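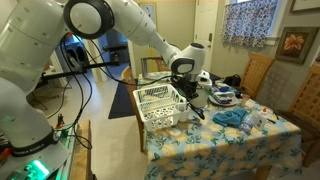

The lemon tablecloth, with the basket and the cups.

I bought the tablecloth in May, in a small household shop called Karamanlidis, and I carried it home under my arm like a newspaper. Yellow lemons, green leaves, a pale blue background. My old one was grey and very serious. I had it for many years and I do not miss it.

The difficulty with a dining table is that it is used for dining perhaps one hour in a day. In the other hours it collects. A water bottle comes and lies down on its side. Somebody brings a pen. A blue cloth is used for wiping and then stays in a heap, and after some days I stop seeing it, as I stop seeing the clock on the wall.

So I have started with a basket. It is white plastic, with small holes in the sides, and I keep it on the left part of the table. The rule in our home is simple: what does not belong to a meal goes into the basket, and in the evening the basket is emptied. I must admit that the rule is younger than the tablecloth and it is not yet strong. Small things still go on a plate at the back, and a plate is a very bad place for them, for the reason that you need it when the food is ready.

I read about this method on a blog called Kastley, where the writer says she cleared 342 things from her kitchen. I did not count mine and I do not wish to know the number. She also recommends a box with 14 compartments. I think I would spend the whole evening deciding which compartment is for the pens.

Some words about washing, as I was asked in the comments under my last post. I wash the tablecloth at a low temperature and hang it outside, with the lemons facing inwards so the sun does not take the yellow. I do not iron the middle, only the edges that hang down at the front and the sides, for those are what a guest sees first. The middle becomes flat by itself under the plates.

The chairs are another question. I would like cushions for them, in plain green or plain blue, but I am afraid of more lemons. Plaltero has a green one which I like very much, but the colour on a screen is never the colour in the room, so I will ask for a piece of fabric before I order.

Next I want to find a hook for the bags, near the door. At present a bag comes in, it is put on the table "for one minute", and it is still there at supper.

Posted 2024-06-21 in Home, Kitchen and table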